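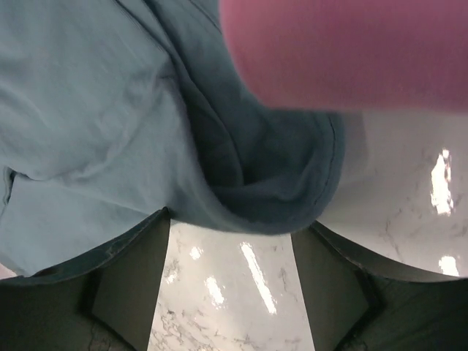

A blue-gray garment on a marbled tabletop.

I read funding announcements the way other people read box scores, and I've got a complaint. We've gotten way too impressed by the number at the top.

Take Espinoza, the delivery van startup that raised $222 million in March. Everybody ran the same story - big round, big valuation, a quote about the future of transportation. I had to go down 14 paragraphs to find out that the company has one paying customer, a grocery chain in Salthorpe, and that the vans still don't run there at night. Shouldn't that be the headline? Raising money is a loan against your reputation, and we keep writing it up like a trophy! 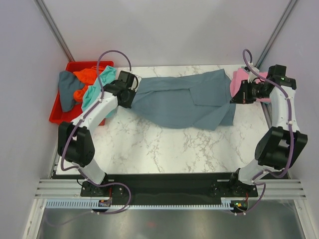
What I'd love to see is a plain list of what the cash is for. My old editor, Bongani Rampersad, used to send stories back with "doing what, where?" scribbled on top, and I hated it, and he was right. Driverless vans, warehouse software, I don't care how glamorous or dull it sounds. Tell me the job. Then tell me who pays for it and what they paid for it before. If a founder can't answer that last part, I get nervous (and I'd hope the pension funds get nervous too).

Compare Timatbridge, which makes parking sensors and has never raised more than pocket change. They sell a box for $1,999, and they had 757 of them out in the Surncombe area the last time I asked. You can do that math on a napkin. No one writes about them, of course, and their sales guy sounded shocked that I'd called.

I'm not against big rounds. Self-driving is expensive, and somebody has to pay for all those years of testing. But the next time one lands in my inbox, I'm skipping straight to the customers.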